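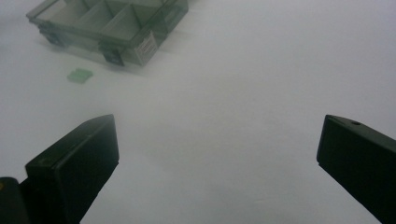 Sorting station at the Drirkbridge showroom: hand-held gripper, compartment box and a green block.

Nosteo Hand-Held Gripper, Two-Finger
Demonstration and open day information

Item no. 515
Availability: made to order
Demonstration: Drirkbridge showroom, Kornavgate entrance
Open day: 13 Aug 2025

Overview

The Nosteo hand-held gripper is a two-finger tool with a camera. The operator holds it, closes the fingers on a part, moves the part and lets go. The camera records each pick from the tool's point of view. Recordings are used to teach the same task to a robot arm fitted with matching fingers.

Customers usually ask to try the tool before they order. We run it at the Drirkbridge showroom, where you can use it on our parts or bring your own. The open day covers the whole process, from the first pick by hand to the finished motion on the arm.

What you can try

Sorting station. Small parts go from a white tabletop into a clear compartment box. Most visitors start with this task. The parts are light and the target is easy to see, but the dividers leave limited room for the fingers, so you have to pay attention to the angle you come in at. The box has latches on the front. Turn it to any position you like before you begin.

Kitting station. Parts from two trays are placed into one shallow carton in a set order. This station is used to show how a longer task is recorded and then split into steps.

Arm station. A bench-mounted arm repeats tasks that were recorded earlier at the showroom. Visitors do not operate the arm. Staff can change the starting position of the parts on request so you can see how the arm responds.

Review desk. Your own recordings are played back on a monitor. You can see where the fingers were when you began to close them, how far they opened on release and where you paused. Recordings made by visitors are deleted at the end of the day unless you ask for a copy.

How a session runs

Sessions on the open day last 15 minutes per station. Staff give a short introduction and hand you the tool. The first few picks are for practice and are not kept. After that, recording starts when you press the trigger for the first time and stops when you set the tool back in its rest.

New operators tend to move too fast on the approach and too slowly on the release. A steady approach with the part in view between the fingers gives the most useful recording. If you drop a part, leave it where it lands and carry on. Staff will mark the drop in the file later.

Tool details

Fingers: 2, black, squared tips
Operation: one-handed, left or right
Opening: controlled by trigger, spring return
Maximum opening: 93 mm
Finger change: by screw, tool supplied
Recording: to removable card, started from the trigger
Supplied with: rest, carrying case, spare finger set, printed guide

The compartment box and sample parts shown at the sorting station are showroom items and are not included.

Bringing your own parts

Parts should be dry and clean, with no sharp edges. Anything that fits between the open fingers can be tried. Very thin sheet, loose powder and filled glass containers cannot be used on the open day. If your parts need a special tray, bring the tray too. Please tell us ahead of time if you want us to sign a confidentiality form, and we will have it ready at the front desk.

Getting here

The showroom is on the ground floor. Enter from Kornavgate and follow the signs past the loading bay. Visitor parking is in the yard behind the building. There is step-free access to all stations, and the sorting table can be lowered for seated use.

Ordering

The tool is sold in our region by Vigfúsdóttir, who also handle service and spare fingers. Orders can be placed at the showroom or through the order form on this site. A written quote is good until the end of the following month. Training for your own staff is quoted separately and can be held at Drirkbridge or at your site.

Units bought after the May update come with the current trigger. Owners of earlier units can have the trigger replaced at the service counter. Bring the tool in its case, with the card removed.

Related items

Finger set, standard
Finger set, narrow tip
Bench rest
Spare recording card
Carrying case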